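机械臂厨房任务 抽屉老是拉不开 校内赛求助

Vanags_小白
发表于 星期四 晚上11点多 浏览 104

先说情况,赶时间,写得乱大家见谅。我们是 Broltbridge 机器人社的,报了 Clokex 校内赛,厨房整理这一项。白色单臂,学校统一的台子,规则就一句话:规定时间里把台面上指定的东西归位,外加开一次抽屉。五个人的队,写代码的就我跟另外一个,还有个在补考……

台面东西是组委会规定的,不让挪。烤箱、两片吐司机、一堆瓶瓶罐罐、茶包盒什么的。机械臂从右下边伸进来,中间要给木托盘留地方。

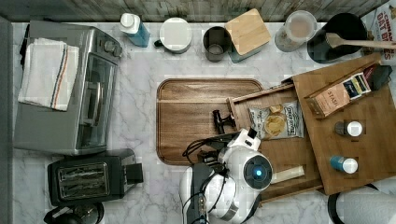
俯视相机,带托盘和薯片的摆法

问题一:顶上的俯视相机跟腕部相机对不上。俯视里标好的点,手过去以后总偏,有时候偏左有时候偏右,没规律。标定做了不下三遍了,棋盘格也换过。

问题二:抽屉把手。是根横杆,深色金属的,反光特别厉害。检测框一会儿有一会儿没有,夹爪到跟前就开始抖,然后超时。试了12次,拉开两次,还都是蒙的。

问题三:线。夹爪那边的黑线绕了一圈在外面,我老怕它勾到东西。要不要紧?

代码基本是学长留下来的,注释几乎没有,改一处崩三处。下周四就初赛了,求大佬指条路。先解决哪个比较划算?

vurnmont_07
回复于 次日中午

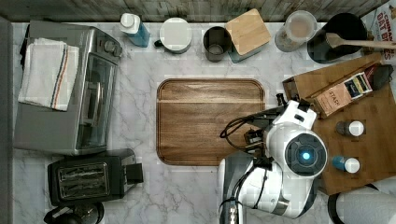
本回答共 1000 字左右 · 阅读约 5 分钟

去年打过这项,说点实在的。

先别动代码。先查相机支架。我们去年也是标定怎么做都飘,查了两天算法,最后发现俯视相机那个夹子没拧死,臂一动桌子跟着晃,相机就跟着点头。你说偏左偏右没规律,这种多半是机械松动或者时间戳没对齐,标定本身算错的话一般是固定往一边偏的。

怎么验:臂停着不动,录一段俯视,看台面上哪个固定的角点跳不跳。然后让臂空跑一圈,再看。跳了就是支架。不跳就去看时间戳,两路图像和关节角是不是用的同一个时钟。学长代码里很可能是图像到了才打时间,这个延迟不固定的,臂一快就偏得厉害。临时办法:到点以后停半秒再取图,丑是丑,管用。

还有标定的姿态。别老在台子正上方转,手腕多歪几个角度,远近也要有。只在一个高度上采,算出来的结果看着误差很小,换个高度就露馅了。采完留几张不参加计算,拿来验。

另外你们先用中间那块大木板练,上面什么都别放。让夹爪去指板子的四个角,指准了再往上加东西。我看好多队一上来就全套摆满,出了错都不知道错在哪。板子是圆角,用角点检测会飘,自己在俯视图上量好中心和朝向就行,或者用那圈凹槽拟合直线,稳一点。

抽屉那个,反光的东西别指望颜色分割,阈值调到天亮都没用。光一换全完。我们后来是这么弄的:

先在俯视图或者斜着那个相机里找到柜子的面,算出平面。把手相对柜子的位置是固定的,量一次写死。腕部相机只管最后那几厘米的修正。

最后那段看什么呢,看边,别看中间。金属杆中间全是高光,一条一条竖着的亮纹,手一动亮纹也跟着跑,特征点全挂在亮纹上,当然抖。 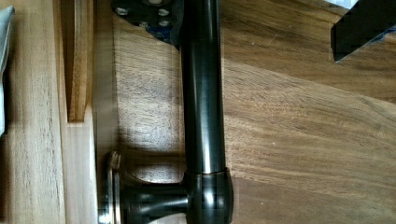
杆子两侧的边缘跟后面木头的交界反而比较老实,两条平行线一夹,中线就出来了。木纹深的地方对比度低,会断,拿前后几帧拼一下,或者直接用 RANSAC 拟合。还有连到面板那个小圆盘也可以用,位置不会变,边上反光亮一点也没关系,你只要个大概位置。

曝光锁死!!自动曝光一定关掉。手一靠近画面变暗,它给你自动提亮,高光直接糊成一片。这条没做的话上面都白说。

拉的时候别用纯位置控制。夹住以后沿抽屉方向慢慢退,侧向放软一点。你夹歪一点点它就别住了,别住就超时,跟你描述的很像。有力反馈就用,没有就看电流。

线的问题要紧的。扎带固定到小臂上,手腕那里留一点余量就行。扎完先手动把关节转到两头的极限看看扯不扯,别扎完直接跑,我们扯掉过一个接头……初赛当天早上。

顺序:支架 → 锁曝光 → 扎线 → 空板子对点 → 抽屉。前三个一晚上能搞完。

不想调参了
回复于 同日 下午

楼上说得差不多了,补两句。

斜着那个视角要用起来。俯视看不到抽屉正面,你在俯视里怎么找都是猜。我们那台子从吐司机后面往里看,抽屉面和横把手都在画面里,就是前面东西多,挡。

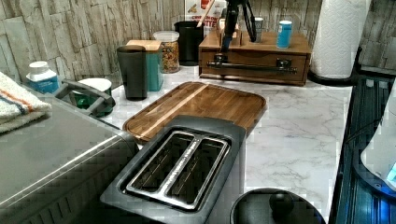 挡的部分用掩码盖掉就好,反正吐司机不会自己跑。比较烦的是墙砖,那种石头纹理的墙特征点多得要命,匹配全跑墙上去了。裁掉上半截,只留台面和柜子那块,速度也快不少。

纸巾卷那边也注意下,路径规划别贴太近,我们有次蹭倒了直接扣分。碰撞模型里给它加个圆柱,半径放大一点,别小气。

还有规则再看一遍,我记的是抽屉拉开最多给你试 5 次,超过就不计分了。你们试12次拉开两次这个概率有点悬。实在不行先把归位的分拿稳,抽屉放最后。

Vanags_小白
回复于 晚上

回楼上两位,刚去看了支架,真的是松的……底座螺丝能用手拧动。我们还以为是自己算法菜。

曝光也是自动的,已经关了。把手那个框比之前稳,还没试拉,实验室要锁门了。线明天扎。

再问个小的,锁曝光以后薯片袋那里过曝,白的一片,要不要给归位跟抽屉分两套参数?切换的时候会不会卡?

vurnmont_07
回复于 晚上

分两套。切完丢掉最前面几帧再用,不卡的。薯片袋别夹中间,夹封口那条边。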